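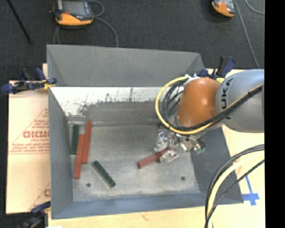 Section 4. Setting Up and Loading the Block Bin

Read this section before you put any blocks in the bin. It covers the open-topped metal bin with sloping walls and the red and green rectangular blocks. The Trekberg divider tray is covered in Section 5.

4.1 Placing the bin

1. Clear a flat surface larger than the base of the bin. Boards are fine if they lie flush with each other.
2. Lift the bin with two people, one at each end. Hold it under the rim.
3. Set it down and press on each corner in turn. If it rocks, shim the low corner.
4. Check that both small round holes in the floor are open. Push a wooden dowel through if they are clogged.

CAUTION: Rim edges and corner seams can be sharp. Wear gloves when lifting or wiping the bin.

4.2 Loading the blocks

1. Wipe the floor and the inner slopes with a dry cloth.
2. Sort out any block with a split end or a raised edge and set it aside.
3. Lower the blocks to the floor by hand. Do not tip them in from a carton.
4. Lay them flat in a single layer. They may touch along their sides and may point in any direction.
5. Keep the total load under 40 pounds.

Note: Red and green blocks can be mixed. Blocks of the same color may differ a little in shade from one batch to the next – this does not affect their use.

Note: A block left on the slope will usually slide down to the crease. Move it onto the floor before you go on.

4.3 Care

Scratches, chips and smudges on the slopes come with normal use and do not need repair. Sand down any burr you can feel through a cloth. After almost 100 loadings, turn the empty bin over and look at the underside for cracks along the seams.

CAUTION: Do not use the bin as a step or stack anything on the rim.

Replacement blocks are ordered from Nutmont by color and length.

Section revised February 4, 2026, by Eyerusalem Yimer

Related sections
Section 3. Unpacking and Parts Check
Section 5. Trekberg Divider Tray
Section 6. Storing Blocks Between Uses
Appendix B. Nutmont Order Codes

Contact Asen Workshop Supply | © 2026 Asen | Back to top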